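Speaker notes: Noise in shared rooms, and what we did about it in Iltberg
Version of 23 December 2022. Please do not print the older one, the order of the parts is changed.

Opening (stand at the side, not behind the desk)

Good evening. My name is on the first slide, so I will not repeat it. I am not an engineer of sound. I rented a place in a shared workroom in Iltberg, I could not concentrate there, and I began to write down why. This talk is what came out of my notebook.

Ask the room: who has moved to another chair this month because of a noise? Wait for the hands. Do not comment on the hands, go on.

When we complain about noise we usually name a person. "He speaks too loud on the telephone." I did the same. In my first week of notes, almost every line has a person in it. In the second week I wrote down the object too, and the list changed very much. Chair leg on the floor. Spoon in a cup. Door closing by itself. Drawer. Heating pipe. The telephone was there, but it was lower on the list than I had believed.

Part one: the hard surfaces

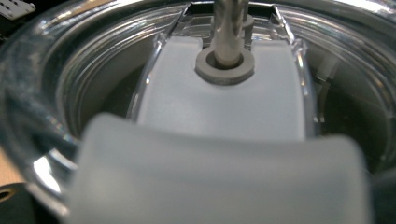
A sound that meets a hard surface comes back to you. A sound that meets a soft and thick surface comes back weaker. For tonight this is all the physics we need. If somebody wants more, I will stay afterward, and I have brought the book.

In our room in Iltberg the walls were plaster and the ceiling was concrete. When one person put down a cup, the whole room heard it. We clapped hands in the middle and listened. You can do this test yourself at home, it costs nothing and it takes one second. If you hear a short ringing after the clap, your room is too hard.

(Clap here. Listen. If the hall rings, say so. If it does not ring, say that the hall is better than our room was.)

The first mistake was mine. I bought thin foam from a shop, the kind with small pyramids, and glued it beside the door. It looked very professional. It took away a little of the sharp sound and left the low voices exactly as they were. I paid for it from my own pocket, and it left marks on the paint when I removed it.

Part two: tables and feet

Tables are a strange case. A table top works a little like a drum. If you set down a heavy thing on it, the top moves, and the legs carry the knock into the floor. Then the neighbor below receives it.

We put felt under the legs of everything. Buy the felt that is nailed or screwed, if the legs are wood. The glued one slides away in the winter, I do not know why in the winter especially. By February half of ours were walking around the floor by themselves.

Rubber is better for a table that never moves. Felt is better for a chair. Please do not put rubber on a chair, it makes a terrible cry when you pull it.
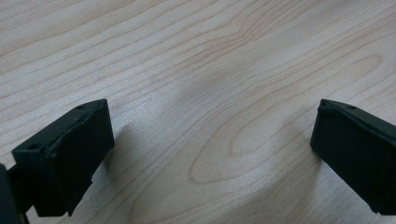

Delyth Pugh wrote to me after the first time I gave this talk that felt is only half of the answer. Her opinion is that a table should have something soft also on the top, at the place where the cup and the keys go, and that a piece of thick cloth the size of a plate does more than a new carpet. She added that I had spent too many minutes on chairs. I accept the remark about the cloth. I have kept the minutes on chairs.

Part three: things that are stored

Slow down here. Last time I ran through this part and there were many questions.

Storage makes noise twice, when you take a thing and when you put it back. In a workroom this happens the whole day. I asked people to write down each time a stored object disturbed them, and I collected 2,512 lines before I stopped. Most of the lines are very boring. "Lid." "Lid." "Tin." But when you read them one after the other you see that metal standing on metal is the champion.

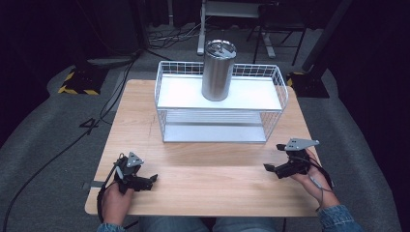
Stainless-steel canister on a white wire rack.

So we went through the shelves and asked for each thing: what does it touch? Under the tins we laid cork. The lids we hung. The drawer with the cutlery received a lining of cloth, and the person who sat next to it told me she slept better, although she did not sleep at the office, so I think she was being kind.

I would like to say one word about price. The group gave me 500 for the year, and I had feared it would be too small. Felt, cork and cloth are cheap. The only expensive item was a curtain, which I come to now.

Part four: the curtain

(Show the sample. Let it go from hand to hand, and ask for it back!)

A curtain must be heavy and it must have folds. If it hangs flat like a sheet, you have bought a decoration. Ours came from Tralar, and we ordered it at double the width of the window so that the folds would stay. The other offer was from Kravchuk. It was lighter and a better color, and some people are still angry with me about the color.

Leave a space between the curtain and the wall, the width of a hand is good. I did not believe this until I had tried both ways. 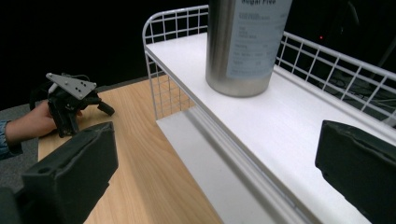
The curtain does not stop the noise from the street. I must say this clearly, because I was asked about it in Estard and my answer was confusing. It makes the room itself softer. For the street you need to close the gaps in the window, and that is other work and another budget.

Part five: the people after all

I have spoken of objects for a long time. We must also speak of voices. We made only 2 rules, and they hang beside the door. Telephone calls go to the corridor. A conversation with three or more persons goes to the kitchen.

Wilson Condori proposed a third rule, that there should be no headphones with open backs. We voted and it lost. He uses closed ones himself now, and I hear his music less than before.

Silence at 100 percent is not what I want to sell you. When the room became very quiet, the small sounds became bigger. One pen was enough to disturb me. We opened the kitchen door a little and let the refrigerator hum, and people said it was more comfortable.

Questions

Probable questions, with short answers for me:
Plants? They are nice, but they do very little for sound.
Egg boxes on the wall? No. They can also burn.
How long did everything take? One winter, mostly in the evenings.
Does a bookshelf help? Yes, if it is full and the books are of different depths.

Take the curtain sample home. The last time it stayed under a chair.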